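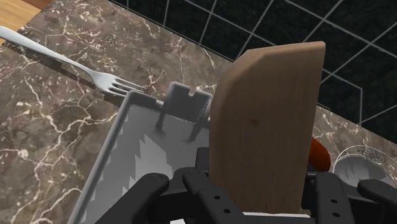 Fig. 1. Simulated kitchen, wrist view, with the gripper at the base of the wooden board and the gray basket beside it.

Textures, Shadows and a Stubborn Board: My Summer Project Report
2018-07-02

So my question for this project sounded really simple when I wrote the proposal. If you train a grasping policy in a simulated kitchen, does it matter how busy the surfaces look? I had a hunch that it mattered a lot, and I wanted numbers to back me up (or shut me up).

I used Drutbridge, the kitchen simulator our lab already had running, and a small policy network I put together and named Pullov. Pullov sees only the wrist camera and the finger positions. It doesn't get object coordinates, a depth image or any hint about which thing it's supposed to pick up beyond a one-word label. I kept it small on purpose so I could retrain it overnight on the one machine I was allowed to hog.

The training set was 1,329 scripted demonstrations. I wanted a rounder number, but I threw out every run where the script clipped an object through the counter, and that was what I had left. Each demonstration starts with the arm somewhere above the counter and ends with the target held clear of it.

Then came the fun part! I made two versions of the training data. In the plain version, every surface gets one flat color. In the busy version, each kitchen draws its counter and wall from a pool of textures. Fig. 1 is from the busy version: veined brown marble, glossy black tile with light grout, and a fork lying on the counter just to be in the way. I love that marble and I also kind of hate it. The white veins are thin and bright and they fork all over the place, so to a small network they can look a lot like the edges of something you might want to grab.

For testing I ran 800 episodes in kitchens neither version had seen, all of them textured. The policy trained on plain surfaces succeeded in 300 of them. I had a success rate in mind from the proposal and this was way under it, but okay, it had never seen a texture in its life. The busy version did clearly better with the plates and the baskets. I trained it with 5 random seeds and the ordering held for each one, and that made me a lot less nervous about writing this.

The upright board is where my hunch fell apart. I expected texture training to help there too, and it barely moved. I spent a good chunk of June staring at wrist frames trying to work out why, and my best guess is that it has nothing to do with the counter. When the fingers get down to the base of the board, they cover the very part they're about to close on. You can see how much of the lower picture the gripper takes up in Fig. 1. At that point Pullov is pretty much working from the top of the board and whatever it knows about its own fingers. More marble doesn't fix that.

I also have a complaint about shadows. The renderer at my settings gives blocky, stair-stepped shading on pale surfaces (look at the floor of the basket, or the plate on the right). I didn't have time to rerun everything with smooth shadows, so I can't tell you if the network was picking up on those jagged shapes. It might have been! It's the first thing I'd check.

If I had another month, I'd add a second camera off to the side and leave everything else alone, then test only on tall, thin objects. I'd also log the frame right before the fingers close, every time, for every episode. I only started doing that near the end and it told me more than my success tables did.

The configs and the list of test kitchens are in the project folder, along with the discarded demonstrations in case anyone wants to fix that clipping bug.

Related reports
Lorente: a slower script for cleaner demonstrations
Wrist camera or side camera? Notes from a first try
Plisov and the case of the sliding plate
Setting up Drutbridge on a shared machine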